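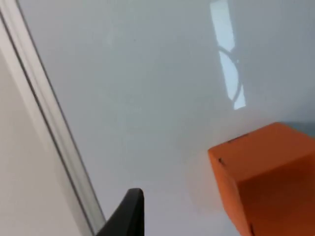
Serpil Kaplan asked at the end of the last session why we count rests at all if the ear already knows when to come back in. Most of you can come in correctly after two bars. After nine bars, with the brass playing across the beat, very few people can.

Session 4: Long rests and re-entries
Tuesday, July 11, 2023

Bring a pencil and your own part. We use the second movement of the Saterham Suite, rehearsal letter C to the end. The tempo is 60 to the quarter note, so one beat is one second.

Counting method
Say the bar number in place of the first beat: ONE two three four, TWO two three four. Keep it silent once you can. Don't tap your foot in rehearsal. Fingers against the side of the instrument are fine.

Cues
Write in what you hear just before your entry. The cue should come from a part that is easy to pick out. In the Saterham, clarinets have the oboe solo at bar 187. Violas have only a held note in the cellos, so they need to count the whole rest.

A cue does not replace the count. Players who wait for the oboe tend to breathe late and come in under the note.
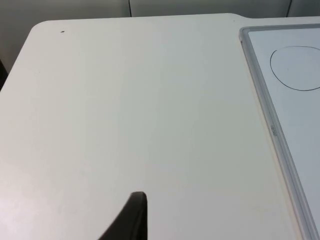 Alois Strebel objected that in his old wind band the conductor gave every entry, and nobody counted anything. That works with 40 players and a conductor who knows the score well. In the Lüthi overture, which we start in November, three sections enter on different beats of the same bar. One pair of hands can't show all of that.

Breath and bow
Winds: take the breath in the tempo of the music, one full beat before the entry.
Strings: have the bow on the string two beats before. Start the count again if you lose it, using the nearest rehearsal letter.

For next time
Mark all rests longer than four bars in both pieces. Practice C to E with the recording, then with the metronome alone. Burgi Haslinger has the spare viola parts. The Lüthi parts have a misprint at letter F: the rest is six bars long, and the printed part says five.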